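Rovthorpe Community Board > House and Home > Laundry
Thread: Fitted sheets and the 2 hour cycle

pegbag_pete
Has anyone else moved into one of the new flats on Morin Road and discovered that the washer-dryer has a mind of its own? Mine is a Clustero. It has a cotton programme that says 2 hours on the front and then, with a minute left, has a long think and awards itself another forty. I put a fitted sheet in at teatime on Thursday and went to bed on a bare mattress.
Also, everything comes out inside the sheet. Socks, pants, a tea towel. It's like unpacking a haggis.

marrowfat
The sheet thing is physics and there is no cure. Wash sheets by themselves.

pegbag_pete
By themselves? With what I pay for electricity?

dampcourse
Marrowfat is wrong, sorry. Sheets by themselves twist into a rope and throw the drum off balance. You want a couple of towels in there to keep it company. And stop drying in the machine. Those combined things do two jobs badly. I bought a Firkovari airer with the heated rails and haven't looked back, apart from when I walk into it in the dark.

marrowfat
I have washed sheets by themselves for longer than this board has existed and never had a rope. Perhaps you overfill.

dampcourse
Perhaps you have a very small bed.

tansy_and_rue
Can we not. Pete, button up the duvet cover before it goes in, that stops most of the swallowing. For the fitted sheet, stop the machine halfway through the drying, haul it out, give it a shake and put it back. Tedious, but it works for me. On temperature, I do whites at 60 and everything else at 30.

80grit
Heated airers are a racket. Paid 200 quid for one in January and all it did was warm the cat. A bit of string over the bath does the same job.

dampcourse
A bit of string over the bath gives you mould.

80grit
Not with the window open.

dampcourse
In January?

pegbag_pete
Update for anybody keeping score. Buttoned the duvet cover as instructed, and it ate a pillowcase through the gap between the buttons. I have some respect for it now.
Next question, then. I have no table worth the name, so all folding gets done on the bed. Do you lot fold T-shirts in thirds or in half? I was brought up on halves and have been told by someone at work that this is why I look like I slept in a hedge.

tansy_and_rue
Thirds, every time. Bed's fine for it as long as you've put the bottom sheet on first and got it smooth. Take hold of both bottom corners, pull the hem straight, then chase the creases up towards the neck. Sort the sleeves out last or you'll only do them twice.
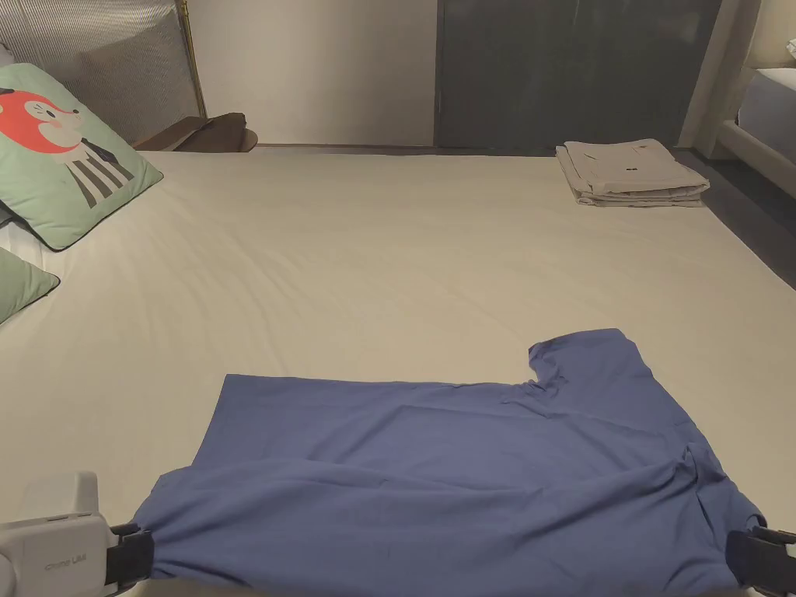
Re: Thirds or halves (split from Fitted sheets by moderator)

marrowfat
Halves. Thirds leaves two lines down the front like a tram route.

80grit
Who is looking at the front of your T-shirts, marrowfat?

marrowfat
I get out more than you'd think.

dampcourse
For once I'm with marrowfat. Halves, then over once, then in the drawer standing up. If you do thirds the stack leans and the bottom one never gets worn. I have one down there from a fun run I don't remember entering.

tansy_and_rue
That's a drawer problem. Roll them if you're short of space.

marrowfat
Rolling is for camping.

pegbag_pete
Tried thirds tonight. Looked very smart until I put the pile on the chair and the chair did what it does. Sheet is in again now, with two towels. The display says nine minutes and has said so for a quarter of an hour.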